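Forum » Software » Control and Planning
Thread: Anyone running Flanis for soft stuff? Not convinced by the grasp scores
Started 8 October 2026
Page 1 of 1

tolerance_stack
Posts: 497

We've been trialling the Flanis planner at work for picking deformable items and I want to know if anybody outside the sales deck has had a good time with it. Our cell is nothing special: parallel gripper, one fixed depth camera, position control with a force limit on the fingers. We pick bread rolls and wrapped buns into trays.

The pitch is that the perception side gives you a "grasp confidence" per candidate and the planner takes the best one. What I see is confidence of 0.9 and up on grasps I wouldn't let an apprentice try. It loves a high point. Anything that sticks up gets a high score, whether or not it's attached to the rest of the item.

Is there a setting I've missed or is this just how it behaves?

halfstep
Posts: 176

It's how it behaves. The scorer was trained on rigid parts and then fine-tuned, as far as I can tell. Dump the candidate list to a file and plot score against local height. Ours was close to a straight line.

marrowbone
Posts: 2204

I think you're both being a bit harsh. We've had it going since June on fruit and it's been fine. Did you set the object class to deformable in the cell config? The default is rigid and the installer doesn't ask.

tolerance_stack

Yes, class is set. All I can find that it changes is the closing speed. If it does anything to the scoring I'd love to see where.

marrowbone

It changes the approach offset as well. Page on "contact margins" in the manual.

halfstep

Fruit isn't deformable in the way he means. An orange comes back to the shape it started in. Try it on anything with layers.

Cúc Võ
Posts: 189

I maintain Kiều, the little open source wrapper some people use between Flanis and the Drodholm controllers, so take this with whatever salt you like.

marrowbone is right that the class changes the offset, but the offset is applied after the candidates are ranked. So you get the same bad grasp, approached a little more politely. I raised it with them and was told ranking would be "class aware" in a later release. I've been told that before about other things.

In Kiều there's a hook called before_rank. You can throw out candidates there. I use a crude one that rejects any grasp where the depth under the two fingers differs by more than a set amount, and another that rejects anything too close to a sharp fold in the surface. Neither is clever. They got rid of most of the silly ones for me.

oldservo
Posts: 5310

Why is everyone filtering the output of a box they don't trust? If you have to write two rules to undo what the model says, use the two rules and bin the model. We did pastry trays years ago with a blob detector, a centroid and a wide suction cup.

Cúc Võ

Because the items come in any orientation and sometimes overlap. A centroid on two overlapping pieces lands in the gap. I agree the model is oversold, but the segmentation part of it is good and I don't want to write that again.

oldservo

Then keep the segmentation. You're paying for a grasp scorer you switch off.

tolerance_stack

That's roughly where I've ended up too, which won't be a fun conversation with my manager.

Ran a test this arvo. Took 537 logged candidates from our cell and put them through Cúc's fold filter offline. It rejected well over half, including nearly all the ones we'd flagged as bad by hand. It also rejected a fair few that had worked, so I'm not calling it solved.

marrowbone

What threshold? The one in the repo is quite tight.

tolerance_stack

The one in the repo, I hadn't touched it. I'll loosen it off and try again.

gumleaf_dynamics
Posts: 61

We're doing pastry into a basket with two arms and I'd add that the vertical approach is half the trouble. The planner picks top-down nearly every time as it's the shortest collision-free path, and with flaky dough a thin finger coming straight down goes into the top layers before anything gets squeezed.

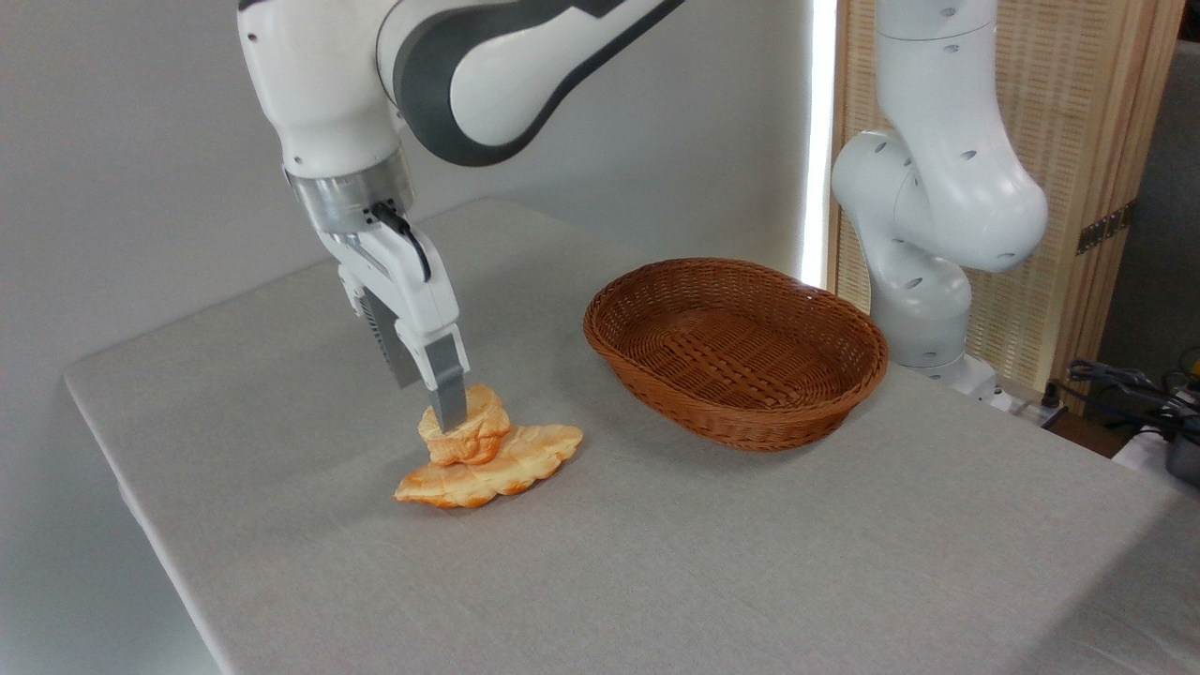
Does the force limit stop the finger from pushing in on the way down?

Only if your controller watches the vertical force during the approach. In the stock Flanis setup the limit is on finger closing and nothing else, so the arm carries on to its target height. On a Drodholm you can set a guarded move for the last bit of travel, but the planner won't ask for one by itself. You have to add it in the wrapper or in the cell program.

halfstep

And then you find the force estimate is too noisy to trip on something as soft as a croissant. We tried it. Either it tripped on nothing, in mid-air, or it went straight through.

gumleaf_dynamics

With a wrist sensor or from joint torques?

halfstep

Joint torques.

gumleaf_dynamics

There's your noise then. A wrist sensor would be a fairer test. I still wouldn't bet on it for pastry, but I'd like to see the numbers.

oldservo

So now it's a model, two filters, a guarded move and a wrist sensor. How much does the croissant cost?

Cúc Võ

Laugh if you want, but the guarded move should be there anyway, whatever does the picking. I've got a branch of Kiều that inserts one when the class is deformable. It's only been run against the Prondness simulator, and the contact model in that is generous, so please don't treat it as tested. Keep the speed right down and a hand near the stop.

marrowbone

I'll try the branch on soft pears. Still think the fruit results count for something.

tolerance_stack

Send me the branch name and I'll run it on rolls as well. Threshold update: loosened the fold filter by a third, got most of the good grasps back, and about half the bad ones came back with them.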